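5. Mise en place de la table et des chaises

Cette section concerne la table Oser à plateau en bois encadré et les chaises à accoudoirs Garrido de la même série. L'assemblage du piètement (section 3) et le réglage des patins (section 4) doivent être terminés.

5.1 Emplacement

1. Choisissez un sol plan. Sur un carrelage à joints creux, posez les patins au centre des carreaux.
2. Éloignez la table des radiateurs et des poêles. Un écart d'un mètre suffit dans la plupart des pièces.
3. Portez la table à deux, par la ceinture. Ne la soulevez jamais par le cadre du plateau.
4. Vérifiez l'appui des quatre pieds en pressant chaque angle de la main. Si un angle cède, reprenez le réglage de la section 4.

Attention : ne faites pas glisser la table sur un parquet huilé, même avec les feutres en place. Les rayures dues au déplacement ne sont pas couvertes par la garantie.

5.2 Disposition des chaises

1. Présentez chaque chaise face à la table, dossier vers l'extérieur.
2. Avancez-la lentement jusqu'à ce que le bois arrive à proximité du bord du plateau, sans le toucher. Gardez l'épaisseur d'une main.
3. Contrôlez la hauteur des accoudoirs. Sur les chaises livrées avec patins épais, l'accoudoir peut buter contre le plateau ; remplacez alors les patins par les feutres de 5 mm fournis dans le sachet B.
4. Pour cinq chaises, laissez libre la place la plus proche du passage.

Remarque : les barreaux du dossier ne sont pas des poignées. Déplacez la chaise en la tenant par le haut du dossier ou par les deux accoudoirs.

5.3 Utilisation comme poste de travail

La table peut servir de bureau en dehors des repas. Quelques précautions évitent de marquer la finition.

1. Essuyez le plateau avec un chiffon sec dans le sens du fil.
2. Posez un tapis de souris à l'endroit où vous travaillez, assez près du bord pour que l'avant-bras repose à plat. Les patins d'une souris finissent par lustrer le vernis.
3. Placez les flacons, gobelets et bouteilles le long du bord opposé, debout et bouchons fermés. Un flacon à pompe doit être essuyé à la base après usage.
4. Regroupez les papiers, emballages et petites pièces dans un sachet ou une boîte. Les objets oubliés sur le pourtour se logent contre le cadre et gênent le nettoyage.
5. Soulevez le tapis une fois par semaine, par exemple le jeudi, et laissez le bois à l'air quelques heures.

Attention : certains tapis à dos en caoutchouc peuvent tacher un plateau neuf. Attendez 2 semaines après le déballage avant d'en poser un, ou intercalez une feuille de papier.

5.4 Nettoyage courant

Utilisez un chiffon à peine humide, puis séchez aussitôt. Passez un pinceau souple dans l'angle entre le plateau et son cadre. N'employez ni alcool, ni gel hydroalcoolique, ni lingette parfumée. En cas de goutte tombée d'un flacon, tamponnez sans frotter.

L'huile d'entretien Jiltus (réf. 290) convient aux accoudoirs, qui s'usent plus vite que le reste. Une application par an, en juillet de préférence, fenêtres ouvertes. Ne l'appliquez pas sur le plateau verni.

Pour toute question sur la finition, adressez-vous à Pascal Janssen, service après-vente Praster, en indiquant le numéro gravé sous la ceinture de la table.
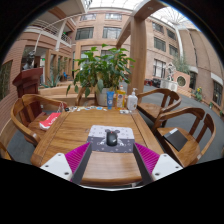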